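Parndale Residence Laundry – Folding Project, Second Progress Report

Last updated: June

Hi Heledd,

Second report, as promised, and a happier one than the first! I'll stick to your headings where I can, although "workforce impact" has turned into most of the report. The money sheet is coming separately from Cirilo, who is still waiting on one invoice from Jurnitz.

Where we are

The folding machine from Jurnitz went into the Alvarado building in the spring and has been doing the flat stuff ever since – pillowcases, hand towels, the thin blankets. It likes anything with four straight edges. Fitted sheets it hates, so those are back with Perla, who has strong feelings about fitted sheets and folds them faster than I can find the corners. Training took 12 hours per person instead of the six we wrote in the proposal. Half of that was learning how to clear a jam without calling anyone, and I'd budget for it again.

The second half of the project is residents' own clothes, and that's where the Wemasholm money is mostly going. T-shirts, pajama tops, cardigans with one button gone. We can't run those through the flat folder. So four of the laundry staff are now spending part of the week recording themselves handling clothes with the hand-held grippers, one in each hand, so that the arm we get later has real people's folding to learn from. We target 200 recordings a week on T-shirts alone. We made it in two weeks out of the last five, and I'd rather tell you that here than have you find it in the spreadsheet.

What it's changed for people

Guadalupe used to stand at the folding table for her whole shift. Now she feeds the machine for the first part of the morning and does recordings after that, and she told me her shoulder is better and her thumbs are worse. The grippers are light enough for five minutes and not so light after an hour. We've capped recording blocks at 35 minutes, with a swap to something else after. Itzel set up the swap list and it mostly holds, except on days when we're short, and then it falls apart by lunch.

The other thing that came up (and I should have seen it coming) was pace. When you fold with your hands you don't think. When you fold with two sets of jaws you have to pinch an edge, check you've got it, and go slow enough for the recording to be any use. Perla has been folding for 18 years and she said it was like being asked to write her name with her foot. She nearly quit the recordings in the second week. What kept her in was getting to decide how a shirt should be folded – our first instructions had it sleeves-in, then thirds, and she said no resident's drawer in the building is shaped for that. She was right, we rewrote them, and her way is now the way.

Jobs: nobody has lost hours. You asked me to be plain about that, so here's the less cheerful part. Two part-time openings from last fall have not been filled and I don't expect them to be. The staff know this. I told them at the team meeting and there were some hard questions, mostly from Cirilo, about what happens when the recordings are finished. I said the recording pay bump runs as long as the grant does and that I don't have an answer past that yet. I'd like to have one before the next report, and I'd like to talk it through with you first.

Recording on beds

We started out doing everything on the steel table in the sorting room and the clips all looked the same, so we moved a good share of the work into bedrooms. Residents' clothes get put away in bedrooms, on soft beds, with a desk full of other stuff next to them. It's slower going – fabric drags on a sheet in a way it doesn't on steel, and the mattress gives when you press down. Itzel prefers it, and I think the clips are better for it. Each one starts with the shirt laid out flat and unfolded, both grippers up and ready above the bed. We leave the room as it is, desk and all.

Two small gripes from the bedroom sessions. You're bending more than at the table, so I've asked for a pair of bed risers. And carrying the gear between buildings eats up a lot of the morning, so a second charging spot on the upper floor would really help.
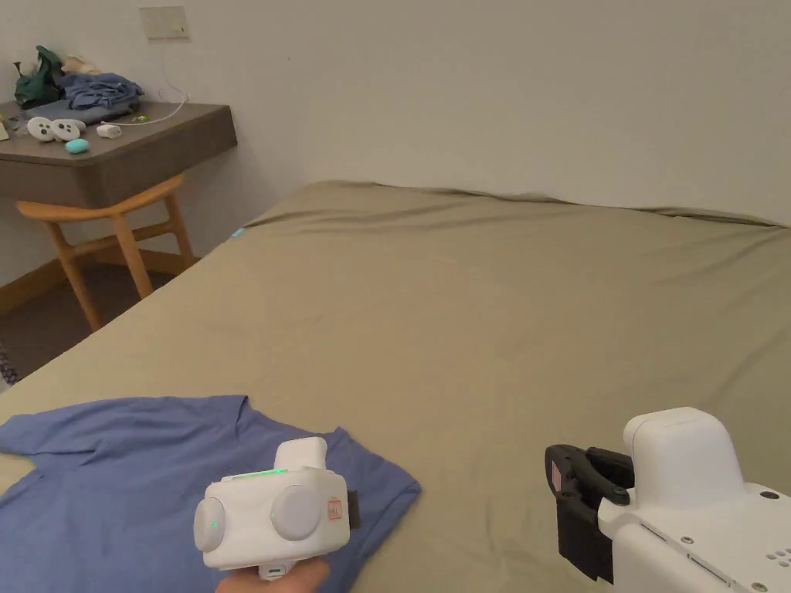

What I need from you

A yes or no on moving the leftover training money into the recording pay line. Also the bed risers, if they can come out of equipment. And could you come by one afternoon, after 2:00, when the machine is off and people can talk? Guadalupe has a list for you.

Filed under: Grant Updates, Laundry & Linen, Staff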